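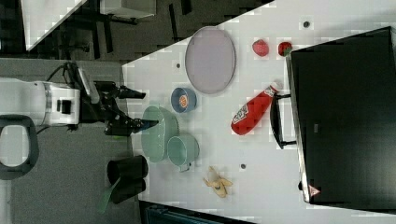

Clotdale Neighbors Help Board > Home & Kitchen

How do I divide up my aunt's dishes without starting a war?

Posted by Analyn Manalo, 16/07/2025

My aunt moved into a smaller place in March and left me in charge of her kitchen. I said yes on the phone while doing something else, so let that be a lesson. There are more than 305 pieces if you count lids, and I have counted lids.

A lot of it is fine. The trouble is the good set, a Gundley pattern from before I was born, bought one piece at a time with grocery stamps. It was never complete. There are two gravy boats and no sugar bowl, and every one of my cousins remembers being promised "the dishes," which my aunt says she may well have done, since it got people off the subject.

Four households want it. One cousin wants it kept together. Another wants only the platter, and so does everybody else. My aunt is healthy, sharp and refusing to give an opinion. She says it's my kitchen problem now.

Has anyone done this and still been invited to Thanksgiving? I'd also like to know if it's worth paying for an appraisal. A place on Bajwa Street offered, but they wouldn't tell me the price until I brought everything in, and I am not driving 305 pieces across town to find out.

Lorraine Waaka
Did this with my mother's things, and all my siblings still speak to me, one of them voluntarily.

Skip the appraisal for now. Look up the pattern name on a replacement china site and see what single pieces sell for. Stamp-book dishes usually bring less than the boxes you'd ship them in. Once my brother learned the soup tureen was worth about as much as a sandwich, he stopped calling it an heirloom.

Then do rounds. Everyone draws a number, and you pick one piece each, in order. When you get to the end, the last person picks again and you come back up the line, so whoever drew last gets two in a row. Keep going until people start saying "pass." They will, sooner than you think. We had a lot of enthusiasm through the serving pieces and then a long silence at the saucers.

A few things I'd do differently:

Send photos of everything beforehand, with the chips showing. My sister used her first pick on a bowl with a crack she'd have seen if I had turned it around.

Decide before you start whether a lid travels with its pot. We lost most of an afternoon to this.

No spouses in the room. They can wait in the yard.

Trades are allowed afterward, but you don't referee them. As for the platter, whoever draws number one takes it and everyone else gets to be mad at a slip of paper.

And draw last yourself, or let somebody else hold the hat. You don't want to be the organizer who also won.

Digby McKinnon
Sell it all and split the money. Dishes are dishes.

Sohail Lodhi
I'd be careful with Digby's plan while the aunt is alive and has a telephone.

Lorraine's rounds work, I've seen them work. One addition: before you pick, ask your aunt to take back anything she misses. People who move in a hurry leave behind the one mug they like. My grandfather was too proud to ask for his and drank out of a measuring cup until spring.

If you want to ship any of it, wrap each plate separately and stand them on edge in the box, don't stack them flat. Pad the bottom and top. Old glazes can also have lead in them, so if a cousin plans to eat off the set every day, have a piece tested first. The home swab kits are hit or miss, and a lab is better if you can find one that takes dishes.

The leftovers nobody claims can go to the thrift store, but give the family a deadline in writing. Otherwise you'll be storing saucers for people who are "coming by soon" – I have a box like that in my hall closet and I'm not even related to it.

Analyn Manalo
Thank you, all. I asked my aunt what she missed. She wants the platter.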